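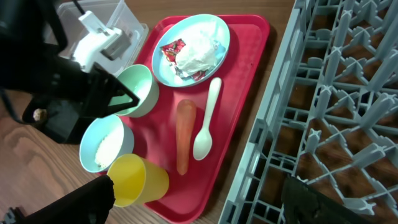 The Bretell cafeteria tray in red, with light blue and pale green tableware and the yellow cup

Bretell Cafeteria Tray, Red
Sold by Fasham Table & Canteen
Item 514

We have been selling trays for a good many years now, and the red Bretell is still the one we hand people first when they come in and say they just want something plain that will hold a whole lunch. It's plastic, it's light enough for a child to carry to the table, and the color is a proper cheerful red that looks lovely on a wood tabletop (we're partial, but still!).

There's room on it for a plate, a couple of small bowls, a cup and a spoon, and you can turn the plate whichever way you like to fit a napkin or a snack alongside. It's just as handy after the meal, when the crumpled napkins and wrappers all need to go back to the kitchen in one trip. Su-bin Do in our shop keeps two at home and uses the second one mostly for shelling peas.

The tray comes on its own. Plates, bowls, cups and spoons are sold separately, and we're always glad to help you mix colors - the light blue plate with the white inside is a favorite of ours, and the yellow cup seems to go with everything.

How it's sold
Single tray
Pack of 4
Canteen case of 80, please allow extra time for delivery

Care
Wash by hand in warm water with a soft cloth and ordinary dish soap. Please don't use scouring pads, as they dull the surface, and keep the tray away from stovetops and hot pans. If rice has dried on, let the tray soak for a little while and it should lift off without any scrubbing. Dry before stacking.

Ordering
Singles and packs of four can go straight in your basket. For a full case, or if you'd like to see the red next to our other colors before you decide, write to Lemlem Birhane at the order desk and she'll put a sample aside for you - do mention item 514 so she pulls the right size.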